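Dramholm open day – bin picking demo, notes and questions

Posted by tutel_bench

Went to the Dramholm open day on Saturday, mainly for the bin picking cell.
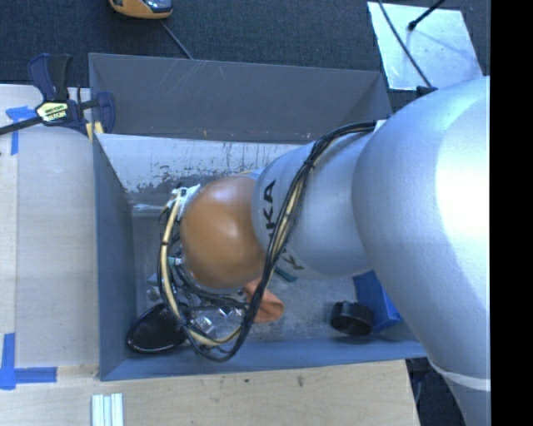 Manaia Pirihi ran the session and gave figures at the end: 267 attempts over the day, 39 failed. Failures were split into missed grasps and drops, but I didn't write down the split. Mixed parts, one bin, no fixturing inside it. Cycle time was quoted as 7 seconds, which I did not time myself.

Two questions for anyone else who went. Was the grasp planner Nuveck's or their own? And did anyone see it take a part from tight against the wall?

----

Posted by krishnan_m

Planner is their own, Nuveck only did the training course. I asked.

39 out of 267 is nearly 15 per cent. I wouldn't put that on a line.

----

Posted by flatpack_ed

It wasn't being offered for a line. It was a research cell with the bin held to a wooden table by a bar clamp and blue tape for the corner marks. Judge it as that.

----

Posted by krishnan_m

Then they should drop the cycle time from the talk. Quote a cycle time and people will compare it with production kit.

----

Posted by tutel_bench

Fair point on the cycle time. The clamp didn't bother me. My worry was the cabling. There is a big loop of black and yellow cable coming off the wrist and it hangs over the inside of the bin, with a black part partly under it. Any reach towards that wall and you are going to drag something.

----

Posted by oldrelay

Agree about the loop. We had the same on our cell and shortened it, then lost wrist rotation at the far corner. Ended up with a swivel bracket and a service loop further up the arm. Rated for more than 200 hours before inspection, still fine.

On the wall question: sloped walls help. Parts slide back towards the floor. The ones I'd expect trouble with are the clear plastic pieces, as depth sensors tend to see straight through them.

----

Posted by flatpack_ed

I saw it miss a clear piece twice and get it on the third go. Does a retry count as one attempt or three? That changes the 39 quite a bit.

----

Posted by krishnan_m

Three, I'd hope. If it's one, the figure is worse than I said.

----

Posted by tutel_bench

Don't know. I have emailed Manaia to ask and will post the reply.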